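Dendside Workshop Automation Project
Interim progress report to the Vundwood Fund
Reporting period: February to August
Prepared by Anoma Gazi, project manager, with contributions from Dinesh Wanigasekara and Arif Karunaratne

1. Purpose of this report

The Fund has asked for an account of progress against the equipment plan before the second installment is released. This report covers spending to date, the state of the bin-picking cell, proposed changes to the purchase list, and the decisions we are requesting. Technical results will be reported separately at the end of the grant.

2. Summary of position

The project remains within its approved budget. Nearly 60 percent of the equipment allocation has been spent or committed. Controller integration finished five weeks later than planned, owing to a delay in the delivery of a replacement power supply. The lost time has been partly recovered by starting the grasping trials with the bins already in stock at Dendside and deferring the purchase of purpose-made ones.

No change to the total award is requested. We do ask the Fund to approve a transfer between two budget lines, described in section 5.

3. Work carried out

The arm was already owned by the workshop and is an in-kind contribution under the agreement. Grant funds have paid for the gripper, its fittings and hoses, the safety interlock, and the time of one controls technician. Mr. Karunaratne completed the interlock checks in May, and the cell was cleared for unattended cycles during working hours in June. Overnight running has not been cleared and is outside the present scope.

Trials use plain stick-shaped and block-shaped parts in two colors, placed in an open metal bin. These were selected by Mr. Wanigasekara as a stand-in for the cut stock that the Toledo site handles each day. The plan calls for 300 logged picks in each layout, and logging for the first layout is complete. Parts lying close together and parts near the walls are treated as separate layouts, as they place different demands on the fingers. 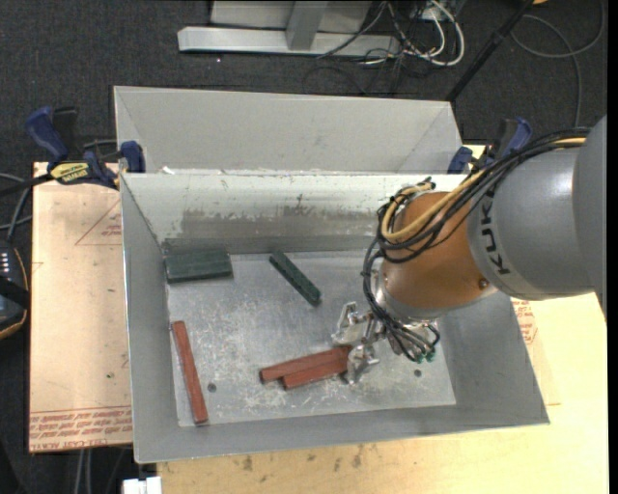 Figure 1. KUKA arm with the gripper lowered into the trial bin, beside the red blocks. A second bin stands directly behind.

The bin floor is scratched across much of its surface, most heavily through the center and along the front, and paint on the far inner wall is worn. We have taken this into account in the revised purchase list. The new bins were specified in the original proposal as painted steel. We now propose unpainted bins with a replaceable floor liner, so that wear can be dealt with by changing the liner alone.

The bins are currently held with hand clamps. This is acceptable for trials, where the layout is changed often, but it is unsuitable for the handover to Toledo. A bolted fixture has been drawn up and is awaiting a quotation.

4. Equipment status

Gripper and fittings: received, installed, paid in full.
Safety interlock: received, installed, paid in full.
Controller power supply: replacement received; supplier credit for the first unit outstanding.
Bins with liners: specification revised, order on hold pending approval.
Bolted fixture: drawing complete, quotation expected in September.
Cable and hose management kit: not yet ordered. Three suppliers approached, two replies.
Spare finger set: ordered from Dadia, lead time 26 working days.

The cable and hose management kit was listed as optional in the proposal. Mr. Karunaratne has advised that it be moved to the required list. The lines to the gripper run over the wrist of the arm, and a fixed route with proper strain relief will be needed before the cell is used by staff outside the project team.

5. Requested budget transfer

The travel line is underspent. Two visits to Toledo were replaced by video calls, and one further visit is planned before the end of the grant. We request that $300 be moved from travel to equipment to cover the difference between painted bins and lined bins. The management kit can be met from the existing contingency.

Kenneth Cairns has reviewed the figures on behalf of the Dendside finance office and has confirmed that the transfer falls within the terms of the agreement, subject to the Fund's written consent.

6. Risks

The main risk to the schedule is the bolted fixture. If the quotation is higher than expected, we will seek a second price, and installation would then move into the following quarter. A smaller risk concerns the spare fingers. The trials can continue with the present set, but a breakage before the spares arrive would stop work - the supplier does not hold this size in stock.

Staffing is stable. Tahsin Miah will take over the trial log from Mr. Wanigasekara in October and has already attended the handover sessions.

7. Decisions requested

The Fund is asked to approve the revised bin specification, to consent to the transfer set out in section 5, and to confirm the release date of the second installment. A reply before the fixture quotation arrives would allow both orders to be placed together. Questions on the budget should be sent to Mr. Cairns, and all other questions to Ms. Gazi at the Dendside office.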